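Wednesday, October 11, 2023

The bedroom floor is finished. I started in June and said on here it would take a fortnight, so I won't be giving out any more dates.

For anyone who missed the earlier posts, the flat is on the second floor of an old building in Heltaseck and the boards were under two layers of carpet and one of lino. The carpet came up in an afternoon. The lino had been stuck down with something black, and I had that tested before I touched it. It came back clear. After that it was a heat gun and a scraper every evening for weeks.

Most of the boards were sound. Two by the window had gone soft and had to be replaced. I wanted old pine of the same width, and the builders' merchant only had new stuff, narrower and very yellow. Lilla Virág at the Bárány yard found me a stack from a school in Trosten. They were slightly thicker than mine, so she ran them through the planer while I waited. I paid 50 for the lot, which left enough over for a shelf.

Then the gaps. I read far too much about gaps. You can fill them with slivers of wood, with a mix of sawdust and resin, with string, or leave them alone. I did slivers for the wide ones and left the rest. The resin mix looks good for a year and then starts to crack out, or it did in my last place.

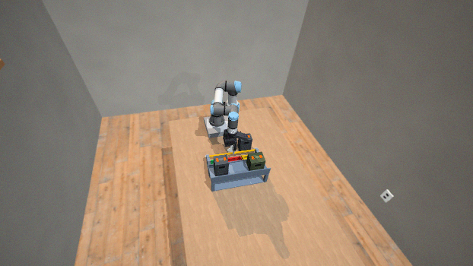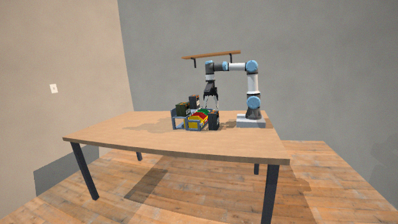
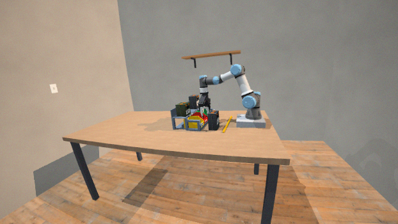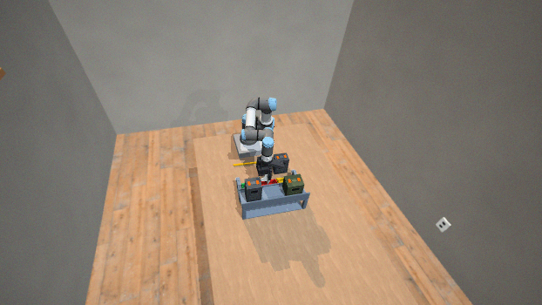

Sanding was the part I had dreaded and it was fine. I hired a drum sander for a weekend and an edger to go with it. Start coarse, go with the boards, and never let the drum sit still while it's turning. I did let it sit once, near the door, and there is a shallow dip there that I can feel with bare feet. The edger is worse than the drum. It pulls to one side and your back knows all about it the next day.

Knock the nails down first. I went over the whole floor with a punch and a hammer and still missed one, and it tore a belt straight through. Belts are not cheap.

I swept, hoovered, wiped down with a damp cloth and then left it overnight for the dust to settle so I could hoover again. For the finish I went with a hard wax oil, matt, two thin coats. I tried three on an offcut before deciding. One went very orange and one looked like nothing had been put on at all -- I nearly chose that one, but water marked it within a minute.

The oil smells for days. I slept on the sofa with the bedroom window open and the door shut. The tin says light use after a day and furniture after a week. I gave it nine days and put felt pads on the bed legs.

Still to do: skirting, the threshold strip, and a squeak by the wardrobe that I thought I had fixed. I put two screws into the joist there and it went quiet until the weather turned. I'll lift that board again when I have a free Saturday.

The hallway has the same carpet on it. I have pulled back one corner and put it down again.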